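Ravier Two-Arm Teaching Station

Home > Equipment > Teleoperation > Ravier

Made by Drarkesard. Sold complete or as a leader set for arms you already own.

The Ravier is a bench station for showing a pair of robot arms how to do a job. The operator holds two lightweight leader arms, and two follower arms on the work table copy the motion. Every run is saved with joint positions, gripper opening and video from all connected cameras, lined up on one clock. The recorded runs can then be used to train a policy or played back for review.

Most buyers use the Ravier for household and kitchen tasks, kitting, and light packing. These jobs tend to have soft parts that don't hold their shape and a lot of small choices along the way. Writing them out as waypoints takes a long time and usually has to be redone when the item changes. With the Ravier the operator does the job through the arms, resets the table and does it again.

Packing a lunch bag is a good first task for a new operator. It needs both arms, it has a clear finish, and the items are cheap to replace.
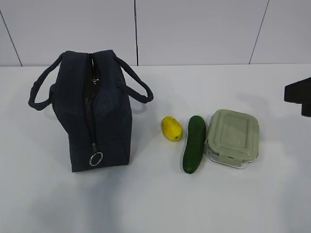

Gudrun Strömberg: We started new operators on stacking blocks and it taught them very little. Once we moved to a bag with a zipper they had to learn to use the second arm as a holder, and that carried over to everything else. I would tell anyone setting up a Ravier to pick something soft for the first week.

Drarkesard replies: We agree, and the quick start booklet now suggests a soft bag for the first session. Blocks are still fine for checking calibration.

How it works

Each leader arm has the same joint layout as its follower at a smaller scale. There is no pendant and no joystick. When the operator bends the leader's elbow, the follower bends its elbow by the same angle. A trigger at the end of the leader sets the gripper opening. The trigger is spring loaded toward open, so letting go of it releases the part.

The leaders are counterbalanced and stay where they are left. An operator can park one arm in place, take a hand off it and work with the other. A foot switch starts and ends each recording. A second foot switch marks the run as bad, and marked runs go into their own folder so they don't have to be hunted down later.

You can also teach by hand. In hand guiding mode the follower motors go slack enough to be pushed around, and the operator moves the real arms directly. This works well for setting a start pose or a single slow reach. It is less useful for two-arm work, and the operator's hands end up in the camera view. Most sites use hand guiding for setup and the leaders for everything else.

Using both arms on one item
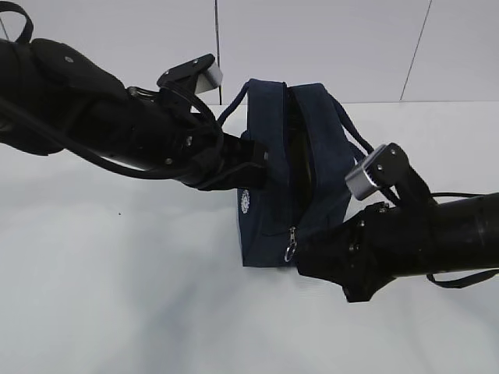

Two-arm tasks are where operators differ most from each other, and it pays to agree on a method before recording starts. A policy trained on three people who each hold the work a different way will often hesitate between them. Write the method on a card and keep it by the leaders. For a soft bag the card might say that one gripper steadies the side while the other works near the opening. It should also say what parts of the gripper may touch the work. Here the lower finger of the left gripper is pushing into the side of the bag and the base of the right one is against the lower corner, and an operator who has been told to use the finger pads only will do something else entirely. Either way is acceptable as long as everybody does the same thing.

The control software has a setting called Shared Contact for this kind of work. With it off, each arm tracks its leader as stiffly as it can, and two arms on one object will fight if the operator's hands drift apart. With it on, both arms soften a little when they meet resistance. We ship the station with Shared Contact on. Turn it off for rigid parts that need to be placed to a close tolerance.

Behrouz Zamani wrote in to ask whether Shared Contact changes what gets recorded. It does not. The log keeps both the leader position and the position the follower reached, so you can train on either one. The gap between them is saved too, and some users treat it as a rough stand-in for force.

Recording good runs

Speed should be even. New operators rush the easy parts and creep through the hard ones, and the pauses end up in the data. If a grasp is missed, back off and try again in the same run. Runs with a recovery in them are worth keeping, and they should not be marked bad unless the item left the table or the arm had to be stopped.

Change the starting layout between runs. Move the items, turn them, and swap their order. Move the bag as well, including which way it faces. Leave the cameras, the lights and the table height alone.
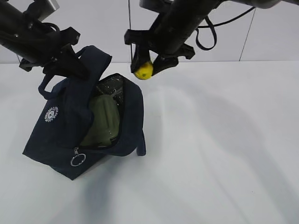 Handles and straps need some thought in any bag task. They swing, they fall across the opening, and a gripper that comes in low can snag one and drag the whole bag with it. Decide whether the straps are to be held, folded back or ignored. If one arm is going to hold a strap while the other loads, have it take hold before the loading arm picks anything up. Operators who do it in the other order often end up with a part in one gripper and no good way to deal with the strap.

The loading arm should come in over the opening from above and stop before it lowers. That short stop gives a clear point to split the run if you want to label stages later. The software can place stage labels on its own using gripper opening and speed, or you can add them in the viewer with the keyboard. Automatic labels are right often enough to save time on picks and places. They are poor on zippers and lids, and we suggest doing those by hand.

Cameras

The Ravier takes video from fixed cameras and from a small camera on each wrist. The fixed view shows the layout and both arms. The wrist views matter most at the moment of the grasp and when a part goes into something with sides, where the gripper may hide the part from every other camera.

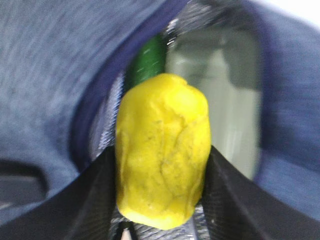
Wrist video is often blurred while the arm is moving. You can cut the exposure time in the camera panel, but the table will need more light. Leave the lens focus ring taped once it is set. The wrist camera bracket has a locating pin, and a camera that has been taken off for cleaning goes back in the same position without a new calibration. If the bracket itself is replaced, run the calibration routine again before recording.

The viewer plays all camera streams side by side and lets you step through a run one frame at a time. It can also export a short clip with the joint plots underneath, handy for showing an operator where a run went wrong.

What is in the box

Two leader arms with counterbalance springs
Leader stand with clamp feet
Two wrist cameras with brackets
One fixed camera with post
Double foot switch
Control box and power supply
Emergency stop with wall bracket
Calibration block
Quick start booklet

Follower arms and grippers are listed separately. The leader set is built to match the Preso follower arm. A joint mapping kit is available for other six-joint arms; send us the model before ordering.

Specifications

Leader stand weight: 34 lb
Maximum spacing between follower bases: 153 cm
On-board storage: 242 runs at default video settings, then copy to an external drive
Recording: joint positions, gripper opening, leader and follower tracks, all cameras
Modes: leader control, hand guiding, playback
Warranty: 2 years on leader arms and control box

Springs, finger pads and foot switch cables are wear parts and are not covered by the warranty.

Setup and space

The leader stand clamps to any bench with a straight edge. It can sit beside the work table or across the room, provided the operator has a direct view of the follower arms or a monitor showing the fixed camera. A direct view is easier to learn on. Whatever the layout, the emergency stop has to be within reach of the operator's seat, and no one should reach onto the table while the arms are live. Resetting the items between runs is done with the arms paused. The pause light on the control box turns solid when it is safe to reach in, and a blinking light means the arms are still moving to their rest pose.

Plan on half a day for assembly and calibration. The booklet covers both.

Ordering

The Ravier is stocked at our Humphreys warehouse. Stations with Preso arms ship on a pallet and need a loading dock or lift gate. Leader sets ship in two cartons. Orders placed in November may take longer to leave during the yearly stock count.

For joint mapping kits, spare brackets and replacement finger pads, use the parts request form and include the serial number from the back of the control box.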